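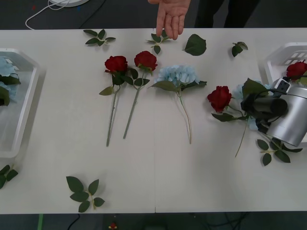 Figure 2. The sorting cell at the Stingate site, with roses, hydrangeas and loose leaves on the table, a tray at either end, and the arm working at the right. An operator's hand is over the far side of the table.

3.2 Cell layout and upkeep

The cell was set up in April by two of the authors and was kept in the same room for the whole study. The work surface is made of two white tables pushed together, and the seam between them runs down the middle of the workspace (Figure 2). We first tried to hide the seam under a cloth, but the cloth moved when the gripper pressed on it, and we went back to the bare tops. The seam gave no trouble in grasping. It did matter for calibration, as described below.

One tray stands at each end of the table. In the task, roses go to one tray and hydrangeas to the other, while loose leaves stay where they are. All flowers and leaves are artificial. Real stems were ruled out early on: they wilt within a session and leave sap on the finger pads, and no two days would have been comparable. Artificial ones have faults of their own. Leaves come away from the stems after repeated grasps, and the petals of the hydrangeas fray at the rim. Detached leaves were kept and added to the stock of loose foliage. A flower was taken out of use once its bloom turned freely on the stem.

The arm works over the table from the side. Its cables run along the outside of the wrist and over the gripper body. Before each session the operator moved the arm by hand through its full range and checked that no cable pulled tight. We replaced the gripper cable once, after the outer sleeve had worn through at the point where it bends most. The new cable was fitted with a longer loop and showed no wear by the end of the study.

Calibration was checked at the start of every session with a printed board, placed first on one table and then on the other. If the two readings differed in height by more than the set limit, the feet of the lower table were adjusted and the check was repeated. This was needed most often after the floor had been cleaned. On 18th September the tables were clamped together from underneath, and the height check passed at every session after that.

The finger pads were wiped with a damp cloth after every 15 trials and changed after every 90. Worn pads could be told by a shine on the gripping face. With these, thin stems tended to slide through the fingers during the lift, and the flower was dropped short of the tray. Thicker stems were held well enough even by old pads.

Between trials the operator laid out the flowers again by hand from the far side of the table. The arm was paused for this, and it could not be started until the operator had stepped back and pressed a release button. Stems were allowed to touch and to cross, and leaf sprigs were placed freely among them. We set no fixed pattern, but each layout had to keep every bloom within reach of the arm. Hui-mei Hsueh and Teemu Harju shared this work, changing over after 21 layouts. Faults were written down in a log kept beside the cell, and those that stopped a trial are listed by type in Section 5.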